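27 Apr 2020

Budget day, or budget evening really, as I didn't get to the spreadsheet until gone six and then had to find my glasses.

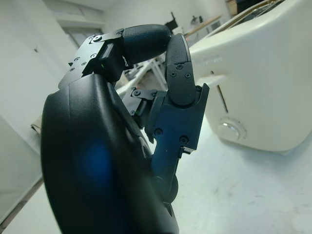 So, the hand. We've got the one black hand and we all love it, and the big question is whether we buy a second one this year or put the money into spares and sensible things like a better bench. Si-eun is firmly for the second hand. She says (and she's right, annoyingly) that the minute ours goes off for repair we all sit about drinking tea, and half the kitchen jobs on our list want two hands anyway. Try holding a loaf and buttering it with one!

Anselmo wants spares. He rang Purnen this morning and got prices for fingertips: 69 pounds each for the rubber ones, more than I'd guessed but less than I'd feared. A finger bracket is 200, screws included, which made me laugh. Then there's the service plan at 564 a year, and I went back and forth on that all through supper. Wolomier do a cheaper one but you have to post the whole thing to them and wait, and I can't see us being patient.

I've pencilled in four fingertips, one bracket and the service plan. That's 1,040 all told, and I've kept 400 back for kitchen bits. I know 400 sounds a lot for kitchen bits, but I want more than one kind of toaster. Ours is the white one with a little lever on the side and a round knob low down, and if we only ever practise on that we'll get very good at exactly one toaster. I'd like a kettle too, and one of those awful tin openers.

The second hand I've put down for July with a question mark. Yimyam might share the cost if we let them have it for part of the year, and I must write to them tomorrow before I lose my nerve. I did think about hiring one from Sataveo, but their minimum is six months and the deposit made my eyes water.

Still to do: ask Anselmo whether the Purnen price has VAT on it (I bet it doesn't), find last year's receipt for the bench clamps, and tell Si-eun about the question mark before she sees it on the sheet. She'll want it in ink. Bed now, it's nearly midnight and I haven't even put the bins out.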